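**Keeping silk hydrangeas from fading on a porch?**

*Ondia*
Hi all! I put together a big wreath for my covered porch last March, and the blue has already gone kind of gray on one side. It gets the sun until 2 every afternoon. Is there a spray that helps, or do I just give up and move the poor thing indoors?

*Kidik*
Oh, I feel for you, I've been through this with two wreaths and a garland! Get a clear UV spray from the craft store (mine was $19), go light, let it dry overnight and then do a second coat. Turning the wreath every couple of weeks helps too, and it's a nice excuse to dust.

*Brirkemix*
just buy red next time lol

Okay, more seriously, pale blues have always gone first at my house. My old club newsletter had a piece on sorting faux stems by color before you store them, blues kept out of the light.
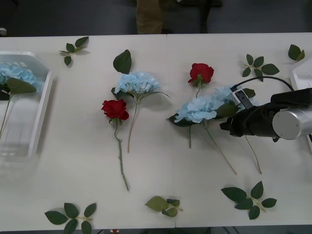
p. 19

I still do it that way every fall, lids on, in the hall closet.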